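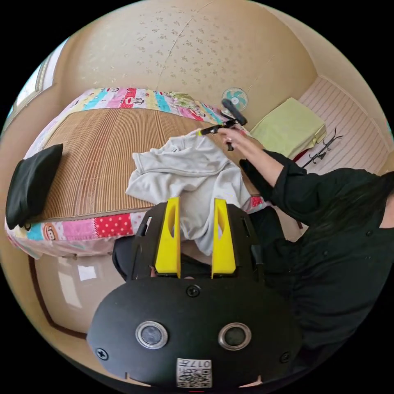

I finished the blanket! Sixteen squares by sixteen would have been madness, so it's 16 long strips sewn side by side, and it has taken me most of the year (with a long sulk in the summer when it was too warm to have wool on my lap).

I started with a bag of odds and ends, all different makes, and soon ran out of anything that matched. Then I found Felura, a small wool shop two bus rides away, where they sell the ends of dye lots by weight. I came home with 710 grams of it in a carrier bag and a huge grin. The mustard is my favourite – a proper warm mustard, a bit like the inside of a crumpet once the butter has gone in. The green I was less sure about, but next to the plum it suddenly looks lovely.

Each strip is plain garter stitch, 20 stitches across. I know people get bored with garter stitch but I love it. You can do it on the train, you can do it with a film on, and if you drop one you can usually see where it went. I did most of strips nine to twelve during the Masson serial on the radio and now I can't look at them without thinking of the shipwreck episode.

The sewing up was the slow bit. I tried mattress stitch first and it pulled, so I unpicked two whole seams and did a loose whip stitch instead, much happier. Then a crochet edge in navy, three rounds, with a slightly wobbly corner where I lost count over Christmas.

Washing it was scary! Cool water in the bath, no rubbing, rolled in towels and then laid flat on the spare room floor for two days in December with the window open a crack. It grew a little, but evenly, and the edges have stopped curling.

Next up is a jumper from the Astora pattern book, in one colour only, with sleeves and everything. I've got the wool already and I'm casting on tonight.

29 December 2023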